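**Progress report to the Eststead Fund for Surgical Practice**
Evaluation of the Nedetti Suture Assist package
Submitted 12/11/23
Prepared by Maham Dogar, evaluation lead, with Tín Ông and İlker Başaran

## 1. Purpose of this report

This is the second report under the current grant. The Fund asked for an account of work completed since April, an assessment of whether the package does what the supplier offers, and a statement of what remains to be done before a purchase decision is made.

The package under review is a software and instrument service sold by Nedetti for use with two-arm surgical robots. It is offered on a yearly subscription. The supplier provides the control software, a pair of compatible instruments for each station, a service visit twice a year, and remote help during working hours. It is intended to carry out single interrupted stitches under the supervision of a trained operator, who can stop it or take over at any time.

Our evaluation is limited to bench work on tissue in the Lenz Building. No patient use is planned under this grant.

## 2. Work completed

The station was installed and accepted in the spring. Two operators, Khang Vũ and Toàn Huỳnh, have completed the supplier's training and are now signed off for independent sessions. Mr. Ông remains responsible for the test plan and Mr. Başaran for equipment and maintenance.

The test plan calls for 1000 stitch attempts. At the close of this reporting period we had completed 700. An attempt begins when the needle is first gripped and ends when the knot has been tied, or when the operator takes over. Attempts that are stopped for reasons unrelated to the package, such as a loss of power, are logged separately and repeated.

Each attempt is scored on four points: needle entry, passage of the needle through the tissue, handling of the thread, and security of the knot. The score sheet was revised once, early in the period, after the two operators were found to be marking needle entry differently. Ms. Dogar and Mr. Ông rescored the affected sheets together, and the revised sheet has been used for all work since.

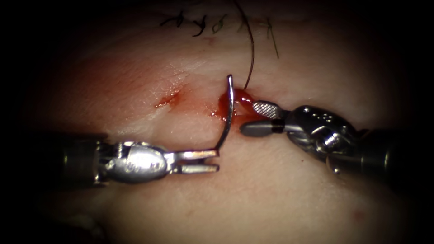 *Figure 1. Suturing on the tissue pad, with a row of five earlier stitches near the upper edge.*

## 3. Findings to date

### 3.1 Needle placement

Needle entry is the strongest part of the package. Both operators report that the chosen entry point is sensible in most attempts and that they seldom wish to change it. Performance is less even where the tissue has already been worked. When a new stitch is placed close to an old puncture, the software sometimes pauses for confirmation several times in a row. The operator may dismiss each pause, but the repeated requests slow the session and, in Ms. Vũ's written comments, "make it harder to notice the one request that matters."

We have raised this with Nedetti. The supplier has agreed that the threshold for confirmation is set too low for closely spaced stitches and has offered an adjustable setting in its next release. We have asked for that release in writing, with a date.

### 3.2 Thread handling

Thread handling accounts for the largest share of operator takeovers. The package must keep enough slack in the thread for the next movement while keeping the loose portion clear of both instruments. The difficulty is greatest when one instrument holds the thread and the other has the needle, as the length between them can change quickly with a small movement of either wrist.

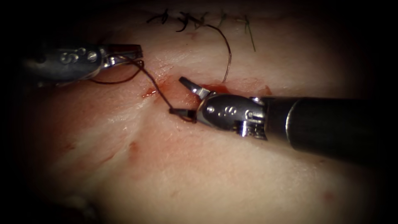 Operators have been instructed to take over whenever a loop passes behind an instrument wrist and does not clear on the next movement. This rule is stricter than the supplier's own guidance. It has increased the number of takeovers in our record, and the Fund should bear it in mind when comparing our results with the figures in the Nedetti brochure. We consider the stricter rule correct for an evaluation of this kind and intend to keep it.

Thread length also matters. The supplier permits a wide range of lengths. In practice, the longest permitted length led to more tangles, and the shortest left too little for a secure knot. We now cut all thread to one length, recorded in the test plan, and have advised Nedetti that its user guide should recommend a narrower range.

### 3.3 Transfer between instruments

Passing the needle from one instrument to the other is reliable when both arms approach from a comfortable angle. It is less reliable at the far ends of the work area, where one wrist must bend sharply. Most failed transfers ended with the needle safely held by the first instrument, and the operator was able to resume without difficulty. In 8 attempts the needle was dropped. Each drop was logged as an incident under the test plan, and the needle was accounted for before work went on.

Mr. Başaran has reviewed the incident records with the supplier's engineer. They agree that grip wear played a part in the later drops. Jaw surfaces are now inspected before every session, and the inspection is signed by the operator.

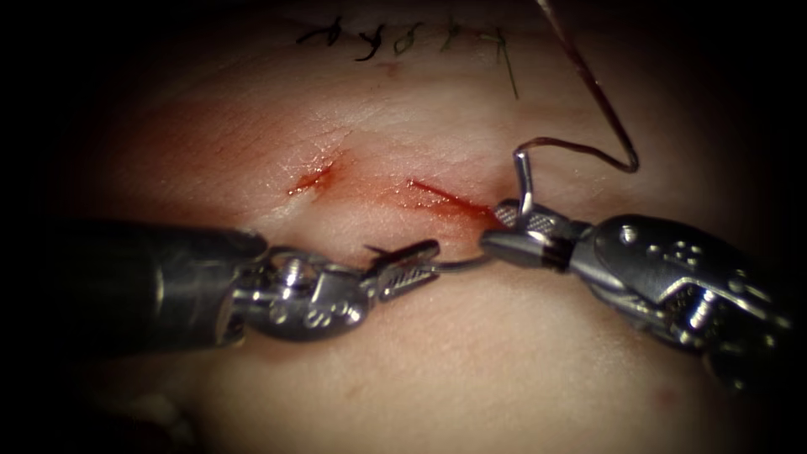 ## 4. Equipment and service

The supplier's instruments are rated for 50 sessions each. Our first pair was withdrawn before reaching that limit, when the inspection described in Section 3.3 showed visible wear on one gripping surface. Nedetti replaced the pair under the subscription without charge, although delivery was slower than the agreement allows. A spare pair is now held on site.

A second quotation for instruments was obtained from Tekow. The Tekow instruments are lower in price but have not been approved by Nedetti for use with its software, and using them would end the service agreement. We do not recommend pursuing this option during the grant period.

Remote help has been prompt and courteous. The one service visit held so far was completed as scheduled. The written service report arrived late and omitted the wrist calibration results; a corrected copy has been received and filed.

### 4.1 Knot security

Knot tying was not part of the first report, and the Fund asked that it be covered. The package ties the knot using a fixed sequence selected by the operator beforehand. Once tying is complete, both instruments can be moved clear so that the operator may inspect the knot before the next stitch is approved.
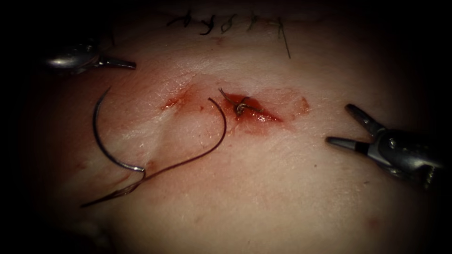 Results for knot security are encouraging but incomplete. Knots are checked by eye and then by a light pull with a hand tool. The pull test was added partway through the period, and earlier knots cannot be scored on this point. Mr. Huỳnh has proposed that some of the remaining attempts be set aside for a timed comparison with hand-controlled tying on the same station. We support the proposal, which can be met from the existing budget.

## 5. Budget and staffing

Spending is within the approved amount. The largest items were the subscription fee, operator training, and tissue supply. Savings on travel have been moved to consumables, as permitted under the grant terms. There has been no change in staff.

## 6. Next steps

- Complete the remaining stitch attempts under the current test plan.
- Install the next Nedetti release when received, and record results before and after the change as separate groups.
- Carry out the timed comparison of knot tying, subject to the Fund's agreement.
- Obtain written terms from Nedetti on instrument delivery times.
- Submit a final report with a recommendation on purchase.

## 7. Decision requested

The Fund is asked to approve the timed comparison described in Section 4.1 and to confirm that the present takeover rule may remain in place through the end of the evaluation. Questions on the test plan should be sent to Mr. Ông, and questions on spending to Ms. Dogar.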